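Brushed steel base on a white grid top, yes or no?

puspita_y
Finally cleared my craft table and I love it!! White top, pale gray grid lines, light wood-colored edge. The round steel base with the tall pole gets to stay out - it looks so good against the white.
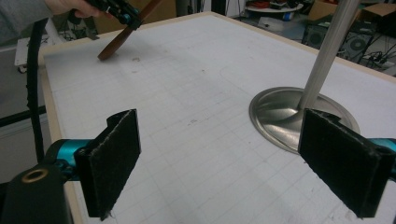 The base on the grid, few smudges and all

lurnitz90
Gorgeous base! I'd move it to the floor though, you're losing good work space.

puspita_y
No way, it stays :)

raltavow
With her on this one. Try a damp cloth on the smudges, mine came up great in August!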